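Sorting Toy Bricks by Color: What Kind of Bin Works Best?
Project report, September

Why I picked this

My project started with a giant tub of building bricks, 620 of them, that I got from my cousins years ago and never put in any kind of order. Every time I wanted a red one I dug for ages (and got a sore hand). So for my report I wanted to find out what kind of container makes color sorting easiest – and yes, I got to play with toys for a grade!

What I used

I took 31 bricks out of the tub in red, blue and green, and tried them on a plain white table. Light blue and lime green look great on white, and I could spot a brick right away even when it was lying on its side with the hollow part showing.

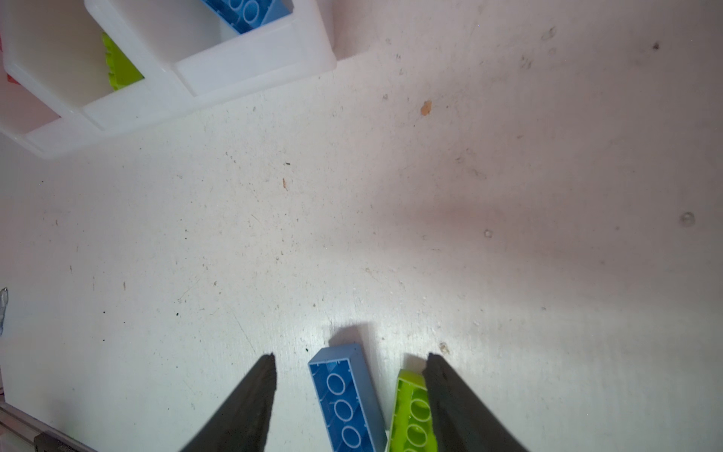
Choi asked whether size would be a better way to sort than color, because when you build you mostly need a certain length. Fair point! I thought about it for a whole afternoon and stuck with color, mainly for the little kids at the Ernska after-school club, who would be using the bins later and all ask for bricks by color anyway.

Round one: separate bins

First I tried small white bins, one color in each. They're light, you can slide them wherever you want, and a kid can carry one off to the rug. I liked them a lot at first. Side by side at the back of the table they take up hardly any room, so the whole front stays free for building. 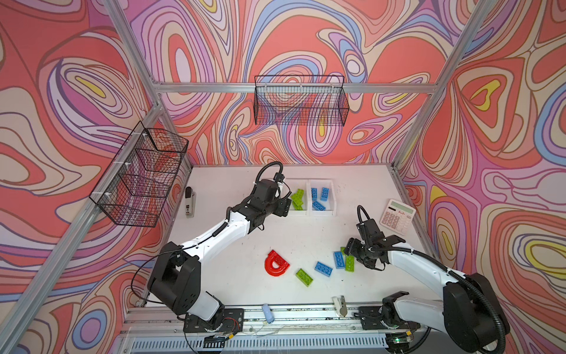

The trouble came when I started going faster. The bins bumped into each other and crept apart, and I kept having to push them back into line. On my best run I still dropped 2 bricks in the gap between bins. I timed that run at 24 seconds on the kitchen timer, and I'm pretty sure I could have beaten it if nothing had moved.

Round two: one tray with compartments

Next I switched to a divided tray, which I named the Tinideck for my poster (my other idea was Plalberg, and I still kind of like it). Everything stays together, and the sloped walls are really nice – bricks tend to slide down toward the bottom and you can see what you've got without digging.
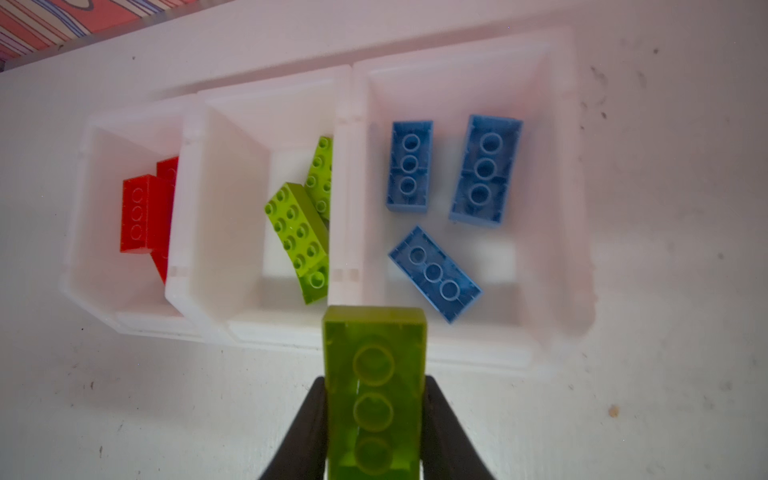 Figure 3. The divided tray with red, lime green and blue bricks, one color to a compartment.

I'd pick the tray for sorting and the loose bins for carrying. If I did this again I'd add yellow and test it with the whole tub.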